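Plellwood Residents' News -- March

THE T-SHIRT PILE: SORTING, FOLDING AND WHAT TO DO WITH THE DAFT ONES

Right, quick one this month, the newsletter goes off tonight and the kettle is on. Clothes swap is back on Saturday, doors at ten, the usual hall on Wekport Road. Last time we had 925 items through and far too many of them were T-shirts. Bags of them. Most were good. Most were also in a ball.

So, a plea. Fold before you bring. Tables fill up fast, and a shirt nobody can read the front of goes home with no one.

How we do it on the tables, for anyone helping out:

Lay it out flat, front down. Smooth from the middle to the sides, both sleeves out. Fold one side in to just past the neckline, sleeve back on itself. Same again the other side. Then hem up to the collar, in half or in thirds depending on the size. Turn it over. Print should be on top, or a good bit of it anyway.

Check the hem before you start. If that's crooked the whole thing comes out crooked and you'll be doing it twice. Creases in the bottom corner are the usual trouble -- pull the corner out first, then fold.

Big prints are a nuisance. The thick rubbery sort sticks to itself if it's folded warm, so let them cool after the dryer. Iron inside out or not at all. Anything cracked or peeling goes in the rag box, unless it's a band and old, in which case put it to one side and somone will want it.

Slogan shirts get their own table this time. They went in an hour in the autumn, and people stood about reading them out to each other, so why not. Food ones especially. MY FAVORITE FOOD GROUP is a good sort of thing for it, with its pyramid of burgers and fries and an ice cream cone at the point. 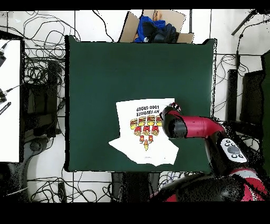

Saron wrote in after the last swap to ask that we sort by size first and slogan second, as it took her half the morning to find anything for a ten year old and by then the good ones had gone. She would also like the children's things nearer the door, away from the coats.

Fair enough. Sizes will be marked on the table edges, small to the left. Children's by the door. If the label has been cut out, hold it against one that hasn't and have a guess, then write the size on a bit of masking tape. Not pen on the shirt please!! We had that.

White shirts -- look under the arms and round the neck in daylight. Yellowing mostly comes out with an overnight soak in soda crystals and a normal wash after. If it doesn't, rag box. No hard feelings.

What to bring: clean, dry, up to 3 bags per household. Carrier bags are fine, bin bags are a pain as they split on the steps. Hangers welcome for shirts with collars, not needed for tees. We have roughly 200 hangers in the cupboard and most are the wire kind.

What not to bring: pillows, single socks, anything damp. Shoes are in May.

Leftovers go to the Woldegiorgis shop on the Monday, they've said yes to adult sizes but are full up on baby things till the summer. Tables need putting away by 2 so if you can stay for the last half hour do. Tea provided, biscuits if you bring them.

Bags can be dropped the evening before, between six and seven, side door. Knock loudly, the bell is still bust.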